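**Grostside, 23/09/2026**

Skostar has issued a revised code of practice for robotic arms used in shared laboratories. The code was prepared with Prokton and applies to all Skostar sites, including the Bragança laboratory. It replaces the version adopted in April of last year.

Under the new rules, each arm must have a written work plan before it is switched on. The plan must list the objects to be handled, the speed limit for the task and the person in charge of the stop button. Speed is limited to 200 millimeters per second whenever staff are within reach of the arm.

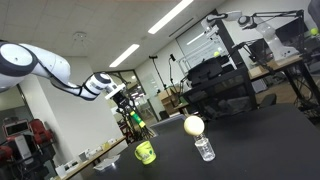
Sites must also keep a log of every unplanned stop. Prokton reviewed 1,416 such entries while the code was being drafted, and 11 changes were made to the text as a result. Logs are to be kept for two years and made available to inspectors on request.

The code takes effect at once for new equipment. Arms already in service must be brought into line by the end of April. Copies are available from the Skostar office in Grostside.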